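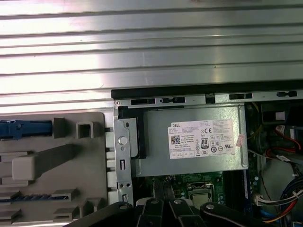

Good Habits at the Teardown Bench

We started taking desktop computers apart with a robot at Gratwood in June, and what has surprised me most is how much fun the rules are! Custódio Azevedo wrote the first set on the back of a packing slip. We've rewritten it plenty since, and the Rarkley shop now works from the same sheet. I've put our favorite parts on this page, with a few notes under each.

Read the label first
The power supply in this Dell has its label facing out, with the CE and UL marks and the 80 PLUS logo all on it. Our rule is that the label gets read and logged before any part is gripped. If the arm can't get a good read, a person does it. No guessing!

Power off means power off
Wall cord out, then wait. We don't trust a switch, and we don't let the arm near a supply that hasn't been signed off. The supply itself is never opened at our bench, by hand or by gripper. It goes out whole.

Know where the fingers are
Three fingers inside an open chassis is a tight fit, with the motherboard and the CPU socket so close by. We run the arm at its slow setting any time it's past the rail, and hands stay outside the case until it has backed all the way out and stopped.

Cables are not handles
Red, yellow, blue, orange, they all look so grabbable (I know, I know). Connectors get released at the plug. If a wire is in the way of a move, we stop and a person shifts it.

Blue means look here
We love a blue latch. Colored latches go in the job notes by position, so the next shift can find them without poking around.

Two people sign the sheet
One for the arm, one for the parts. Kneževič asked for this when we began sending them boards, and it has caught plenty of mix-ups already.

Last updated February 18, 2018. The Kukance bench gets its own page next.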